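**Notes for session 2: two arms, one box** (Iddale Robotics Club, room 1601)

Welcome back! Last time everybody got a single arm to pick something up and put it down again. Now both arms work together, and I think it's the best bit of the whole course. Hrvoje Ionescu will be at the bench with me, so grab either of us if you get stuck.

## What a handover needs

A handover has a giver and a receiver. The giver brings the object to a meeting point that both arms can reach comfortably. The receiver comes in from the other side, closes its fingers, and only then does the giver let go. For a short moment both grippers hold the same thing, and that moment is where most of the fun (and most of the dropped boxes!) happens.

- Pick the meeting point first, near the middle of the table.
- Leave room on the box for the second gripper.
- Watch the wrist camera views as well as the arms.
- Wait 2000 ms after the receiver closes before opening the giver.

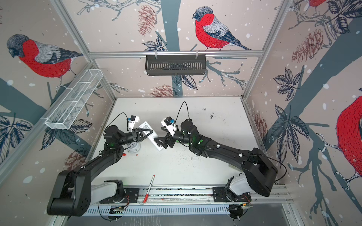

*Fig. 1. Left and right grippers at the meeting point, with the box at a tilt.*

A tilted box is fine as long as the receiver's fingers match the tilt. Try it level first, then tilted, and write down which one went better for your pair.

## Before next time

Save 12 handovers in your Grisa folder, good and bad ones alike. I love the bad ones, they're great to talk through!

Mahsa Salehi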